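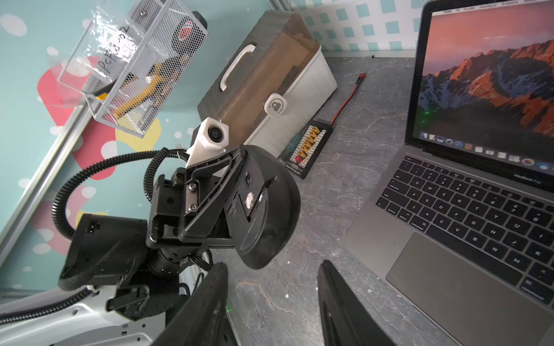 Robotic arm, storage box and open laptop on a gray tabletop.

Second Progress Report to the Jisa Fund
Adult Reading and Numeracy Programme, Troslow
Submitted by Majdi Hakim, Programme Manager, May 15, 2025

1. Period covered
This report covers the work carried out since the first report was submitted in November. It should be read together with the revised work plan agreed with the Fund at that time.

2. Enrolment and attendance
A total of 1,114 adults have now enrolled on at least one course, against a target of 2,000 for the full life of the grant. Enrolment in the reading courses is ahead of plan. Numeracy is behind, and the daytime numeracy group at Jotidetti was merged with the evening group after several weeks of low attendance. Learners who could not move to the evening were offered one-to-one sessions at the library.

Attendance fell during the winter, as it did last year. The bus service between Jotidetti and Troslow was reduced at the same period, and tutors report that a good number of absences were linked to this. We have asked the bus operator to let us know of timetable changes in advance, and have moved the start of the evening classes by half an hour to fit the present service.

3. Staffing
The programme now has 19 trained tutors. Two left during the period and three were appointed. One post, for a tutor able to teach new readers whose first language is not English, remains open. It has been advertised twice, and the second round produced one suitable candidate who later withdrew.

4. Teaching materials
The first set of Tôn workbooks has been printed and is in use in all groups. Tutors have asked for larger type and for more exercises built on everyday papers such as rent letters, payslips and medicine leaflets. These changes will be made before the second print run. The numeracy workbook is still in draft - the section on percentages was found to be too long and is being rewritten.

5. Spending
Spending is within budget overall. Printing costs were higher than forecast, while travel costs were lower. We ask the Fund to approve the transfer of the unspent travel money to the printing line. A full statement is attached as Annex A.

6. Next period
Some 30 learners are expected to sit the entry certificate in reading. Interviews for the open tutor post will be held again, and the revised workbooks will be sent to the Fund for comment before printing. The next report will be submitted in November.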